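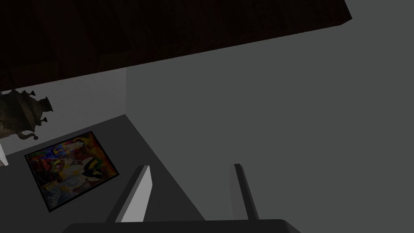
Fig. 4-1. Dark wood surface, gray surface.

Section 4. Setting up the Voson hive scale
Enix, rev. 30th August

Read all of section 4 before you carry anything out to the yard. Easier with two people if the hive is already stocked.

What you need
Scale platform, display unit, gray cable (in the bag with the feet)
Four screw feet
Spirit level, not supplied
Ratchet strap, not supplied
Smoker, veil, gloves
A known weight for the check in 4.3. Bag of sugar works, full and unopened.

4.1 Ground and stand

1. Pick the spot. Firm ground, out of the mower's way, entrance facing where you want it. Moving later means starting over from step 1.
2. Lay two pavers or one slab. Tamp down.
3. Screw the feet into the platform until the thread stops, then back off one turn.
4. Set platform on the slab. Arrow on the rim points to the back of the hive.
5. Level side to side. Front to back, leave a slight tip toward the entrance so rain runs out.
6. Rock each corner by hand. Any wobble, adjust that foot and check level agian.

NOTE: Using a Lapointe stand? Leave the feet off and bolt straight to the rails with the long bolts. Short bolts will not reach.

CAUTION: Max load 300 lb, including boxes, lid, feeder and whatever brick you keep on top. Tall stacks in a good flow can get there. Overload is not covered.

4.2 Power and zero

1. Open battery door on the display unit. Two AA. Plus end toward the hinge.
2. Plug in the gray cable, hand tight. No pliers.
3. Press and hold ON until the screen shows dashes. Let go.
4. Wait for 0.0. Nothing on the platform, no hands on it either.
5. If it settles on anything else, press ZERO once.

Err 1 = cable. Err 2 = platform not level or a foot is hanging. Err 3 = battery low, change both.

4.3 Check weight

1. Put your known weight in the middle of the platform.
2. Read the display. Should match within 0.2 lb.
3. Move the weight to each corner in turn. Same reading each time, near enough.
4. Off by more? Go back to 4.1 step 5. Do not use the CAL menu yet, see section 7.

4.4 Putting the hive on

Do this late in the day with the foragers home.

1. Close the entrance with mesh or foam.
2. Strap the boxes together, floor included.
3. Lift, do not slide. Sliding bends the load cells.
4. Set down centered. Check nothing touches the ground or the next hive. Long grass counts.
5. Take off the strap if you like. Leave it on in windy places.
6. Open the entrance and step away to the side.

CAUTION: A full deep can weigh 80 lb. Get help.

4.5 Starting the log

1. Press LOG. Small square blinks bottom left.
2. Choose interval with the arrows: 15 min, 1 hr, 6 hr. Most people want 1 hr.
3. Press LOG again to save. Square stops blinking.

Memory holds 3000 readings, then it writes over the oldest. To pull them off, clip the Kakivport reader to the side of the display unit and wait for the beep. Details in section 5.

NOTE: Added a super? Press MARK right after. Same for feeding and for taking honey off. Otherwise the graph has jumps in it and come November you wont remember which was which.

4.6 Winter

Leave the scale running under the hive. Swap batteries before first hard frost. Brush snow off the platform rim, it gets weighed too.

Next: Section 5, Reading the log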